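Remote control demos: the arm presses on the foil packets and misses the grip

Melur Rondonuwu
I am teaching two arms to sort small snack packets into clear containers. I have 53 demos, but the trained arm goes too low and pushes the pile.
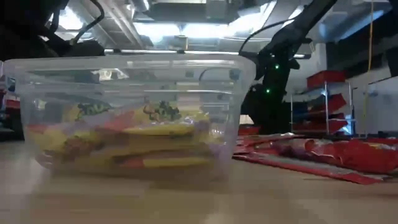

My teammate says I move too fast before the grip. Is it speed, or do I need more demos?

Bayu Lumenta
More demos. We had 800 at Granamden.

Izzati Sumampouw
I do not agree with Bayu. First check how you close the fingers.
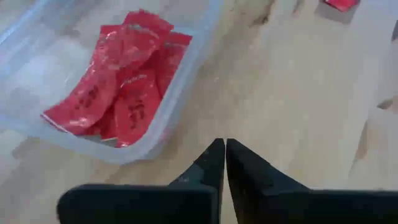 Please stop above the packet for a moment, then go down slowly - the policy copies your hurry also. Delete the demos where you tried the same packet two times.
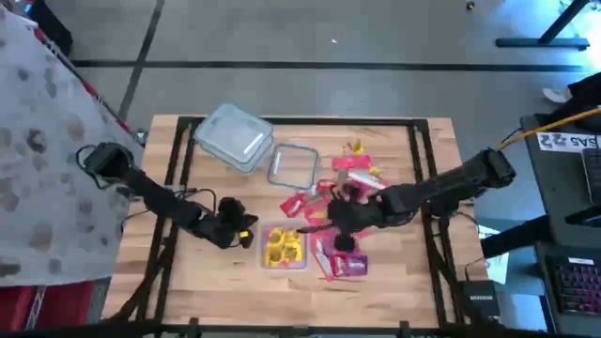
Choosing the packet is a second problem. If you take a different one each time without a rule, the arm will hesitate. With red and pink packets scattered beside the containers, I would always start from the outer side of the pile. Record 7 demos like this and compare.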